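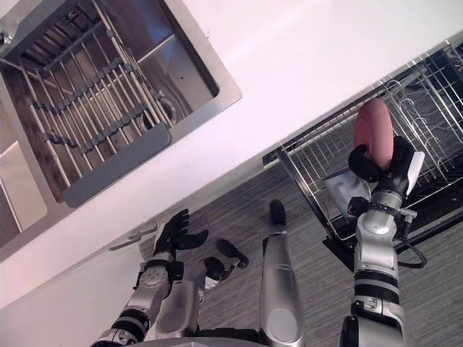
Wire rack in the sink, dish rack to the right.

How to Load a Dish Rack

Clear the rack before you wash anything. Plates go in first, upright, one per slot, all facing the same way. Small plates and lids go at the end, where they won't lean on the big ones.

Leave everything for 30 minutes, then wipe the rims with a dry towel. Every 7 days, lift the wires off the base and rinse it in warm water with a little dish soap.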